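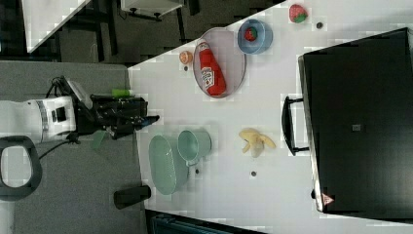

Tondonex recipe text set, release 5

Last changed: Apr 3, 2024

Contents
The set holds 517 home recipes in plain text, one per file, in UTF-8. Each file has a title line, a yield line, an ingredient block and a method block, separated by single blank lines. Recipes came from two sources: the Tistel newsletter archive and the Gatchalian community cookbook. The source is given in the last column of index.tsv.

Units
All weights are in grams and all volumes in millilitres. Cup measures in the Gatchalian files were converted with the table in units.tsv — one row per ingredient, so flour and sugar do not share a factor. Spoon measures were left alone. Oven temperatures are in Celsius for a conventional oven. Where a source gave only a gas mark, the original value is kept in brackets after the converted one.
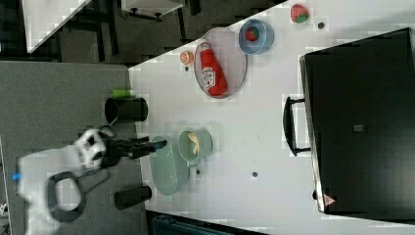 Londerus wrote that 200 g is too much for a cup of plain flour, and that the bread recipes come out stiff when the figure is followed. The row was wrong in release 4 and has been corrected. Files converted with the old factor were rebuilt, and their checksums have changed.

Splits
There are two lists, train.txt and held.txt. The held list has 80 recipes. Variants of one dish are kept on the same side of the split, matched by title and then by hand. 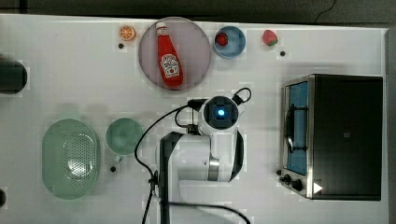 The matching by hand was done once, for release 3, and only new files have been checked from then on. Titles that differ by spelling alone (yoghurt, yogurt) are treated as equal.

Known problems
Some Tistel files have no yield line; the field is then written as "none".
Method steps are not numbered in the older newsletters, and line breaks there do not always mark a new step.
Allergen notes are incomplete and must not be relied on.

Licence
CC BY 4.0 for the text. The script convert.py is under the MIT licence.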